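**Kestthorpe shared workshop puts two-armed build on show in June**

Members at Kestthorpe have spent 152 evenings on Nimow, a two-armed machine that packs groceries. They try each routine in simulation first.

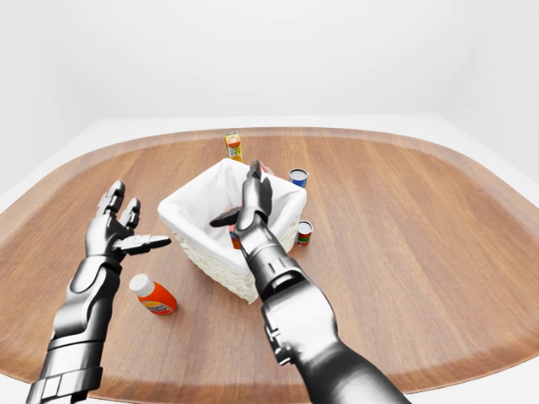
*Nimow's two arms at the basket, in simulation.*

Parts cost £500, paid for by members.

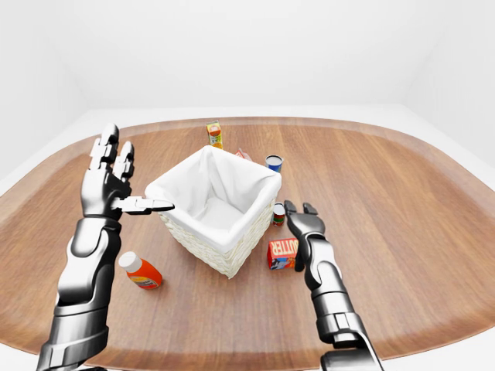
**Can people come and see it?**
Visitors are welcome from 7pm throughout June.

Seraina Frei wrote the grasping code. "Boxes are my main job now," she said.

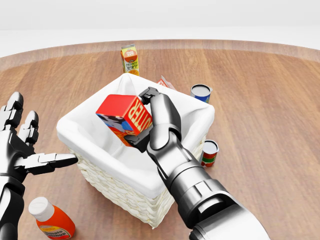
Wendelin Holzer is building the wrists at bench 27.

Contact: Kevin Inga, Kestthorpe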